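How Paper Gets Made (and Made Again!)

A kids' explainer from the Wallier Nature and Making Club, Sutherland

Paper. It's everywhere. Your school books, cereal boxes, the bus timetable, that birthday card from your nan. But what is it? And where does it come from? Quick answer: plants. Long answer: keep reading.

What's it made of?

Rip a bit of paper. Go on, a scrap piece, not your homework. Now look really close at the ripped edge. See the tiny fuzzy hairs? Those are called fibres. A sheet of paper is just heaps and heaps of fibres all tangled up and squashed flat. No weaving like in cloth. Just a big flat tangle.

Most paper fibres come from trees. Pine, spruce, gum trees too. Each fibre is a teeny hollow tube, only a few millimetres long. Thinner than your hair. The stuff it's made of is called cellulose (say it like this: SELL-you-lohs). Plants use it to stand up straight.

Not only trees, though. Paper can come from cotton, bamboo, hemp, straw, even the leftover bits of sugar cane.

Who thought of it?

Before paper people wrote on all sorts. Clay. Bones. Strips of bamboo. Animal skins. In Egypt they had papyrus, made from a tall river plant cut in strips and pressed together. That's where our word "paper" comes from, but it isn't quite the same thing. No mushing up.

The mushing up part started in China, more than 2000 years ago. Old rags, bark, fishing nets, all beaten to a pulp with water. The idea took ages to travel. Hundreds of years to get to Europe! For a long time after that, most European paper was made from old clothes. Rag collectors went door to door. Then in the 1800s people worked out how to make it from wood, and paper got cheap.

From tree to sheet

OK, the big steps. Hold on.

Logs go in and the bark comes off. Then a giant chipper turns them into chips, smaller than a matchbox. The chips get cooked with chemicals in a huge tank. Why? Trees have a kind of natural glue called lignin holding the fibres together. Cooking gets rid of the glue. What's left is a brown porridge. That's pulp.

Brown pulp is fine for boxes and paper bags. For white paper it gets washed and bleached.

Then loads more water. Way more water than pulp, so it looks like thin milk. This gets sprayed on a wide mesh belt that moves really fast. Water drips out the bottom and the fibres stay on top, all tangled. Big rollers squeeze it. Hot rollers dry it. At the end it gets wound on a roll as heavy as a few elephants. 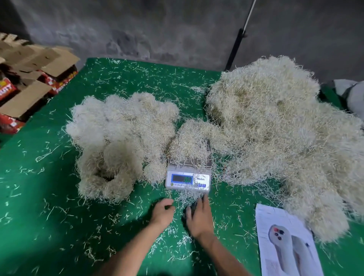

Some paper then gets cut, folded, printed, glued or crinkled. Crinkling is clever. A flat strip takes up hardly any room, but fold it in little zigzags and it goes springy. The zigzags hold air, and air is a great cushion. So crinkly strips are good for keeping cups and jars and soap safe in the post. Same with cardboard! Peek at the edge of a box. There's a wavy layer in the middle, and the waves are what makes it strong.

Doing it again

Old paper can turn into new paper. In Lidcombe, the school we visit most, the kids have a bin just for it. Over one term they saved 284 kilos. Thats heavier than a big pig.

Recycling goes like this. Paper gets sorted, because boxes and office paper make different kinds of pulp. Then it goes in a giant blender with water. Staples and tape get caught in screens. Ink gets washed off with bubbles, a bit like soap in the bath. Then back to the mesh belt, squeeze, dry, roll.

You can't do it forever though. Every time round, the fibres get shorter and more broken. After a handful of goes they're too short to tangle properly. So new fibres get mixed in.

Very small shreds are tricky too. They can fall through the sorting machines. Check with your council before you put shredded paper in the bin. Or put plain shreds in the compost. Worms love it. So do guinea pigs, for bedding (plain, no shiny ink).

Make some yourself

You need: old paper, a bucket, warm water, a blender and a grown-up to work it, a bit of flyscreen stretched on an old picture frame, a few tea towels.

Tear up the paper, stamp-sized bits. Soak it overnight. Blend it with plenty of water until it's mush, then tip it in a tub with more water. Swish. Slide the screen under and lift it up flat, nice and slow. Let it drip. Flip it onto a tea towel, put another on top and press hard with a sponge. Peel the top one off. Leave it to dry for a day or too, somewhere breezy.

Lumpy? Good. Lumpy is normal. Add petals or grass seeds if you like, or a bit of onion skin for colour.

Words to know

Fibre: a tiny thread from a plant.
Pulp: mushed up fibres and water.
Cellulose: what plant fibres are made of.
Lignin: the glue inside wood.

Next paper making day is in July, at the Skerkcombe hall. Bring an old T-shirt and 32 sheets of scrap. Newspaper's fine.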